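Kokico two-finger gripper with wrist camera: bench review

The Kokico kit is a parallel gripper with a small color camera built into the wrist bracket, sold as one unit with a single cable to the controller. We bought one at $2,410 to replace an older Duggan gripper on the folding cell in Kusville. The Duggan listed at $1,095 without a camera, so the comparison is not entirely even.

Mounting took one person less than an hour. The bolt pattern matched our arm flange, but the supplied screws were too short for the adapter plate and we used our own. The driver installed cleanly. The controller firmware did not report finger position until it was updated to version 2, a step the printed manual leaves out.

The fingers are the best part of the kit. The inner faces carry a fine diamond knurl, and the edges are chamfered. On cotton and denim the knurl holds a single layer at low force, where the smooth Duggan pads needed nearly double the current and still let the cloth creep. Finish durability is average. The bevels scuff with tabletop work, although we have measured no change in grip from it.
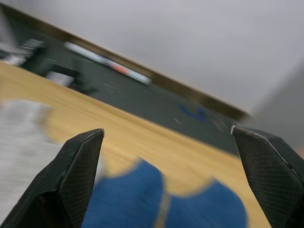
Can the wrist camera be used for control while the arm is moving?
Only at low speed. The shutter is rolling and exposure is automatic by default, so fast wrist rotation smears anything in the workspace. Fixing the exposure and adding a ring light helped, at the cost of more image noise.

For comparison we clamped a Prekell global-shutter camera to the same bracket and repeated the motions. The Prekell kept cloth edges usable at full joint speed. It also added weight, a second cable and a calibration step that had to be redone whenever the clamp was touched. The Kokico camera held its calibration for the entire test, and both fingertips stay in view, so checking alignment is simple.

Liette Thibodeau ran the endurance test: 2,000 open-close cycles on folded cloth at medium force. There were no faults. Backlash at the tips was slightly higher afterward – still within the published limit – and the motor housing was warm but could be held by hand.

Remaining complaints are minor. The cable exits on the side where our arm needs clearance at joint six. Force is set in percent with no conversion to newtons. Replacement fingers are sold only in pairs.

For slow pick-and-place on fabric, I would buy the Kokico again. For fast motion under visual control, budget for the Prekell as well, or keep the Duggan and put the difference into a better camera.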